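Sanlow Shared Workshop: Hand-Held Gripper Build
Progress report to the Ikden Fund, April

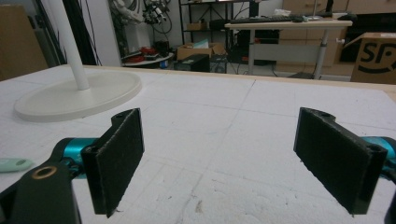
Zewditu Jemal asked on reading the draft whether the tool could be finished within the present grant, and whether other members would be able to build one from our notes. Both points are taken up under the headings that follow.

Work completed
The two-finger gripper is assembled. Each finger is a flat black plate with a dark textured pad on its inner face, joined to the linkage through teal-blue metal parts. The left arm carries a brass bushing at its rounded end. The first set of pads was replaced in the opening month of the grant, after the adhesive let go at the lower corners. Tsehay Gebru redrew the finger plates at that time and moved the mounting holes closer to the upper corner.

The bench used for trials has been covered with white foam panels. They mark easily, and we have budgeted for one replacement set.

Trials
A total of 42 grasps were attempted with small household items. Of these, 23 were held for the full count. Most failures involved thin, flat objects, which slid out when the pads met at a slight angle - a fault we trace to play in the right-hand linkage. Shewit Mamo is preparing a shim and expects to fit it before the next round.

Spending
Over half of the materials budget has been used. The bushings cost more than planned, as the supplier, Derese, sells them only in packs of 5. The surplus has been kept for a second tool.

Remaining work
We consider that the build can be completed within the grant, provided that no further change is made to the finger plates. The written instructions are less advanced. The section on the linkage is in draft, and the section on setting the pads has not been started. Noeline Kerslake will follow the draft at the bench and build the second tool from it without help from the team.

We request approval to move the unspent travel allowance to printing and materials. A revised budget sheet is attached.

Submitted for the workshop by Zinash Negussie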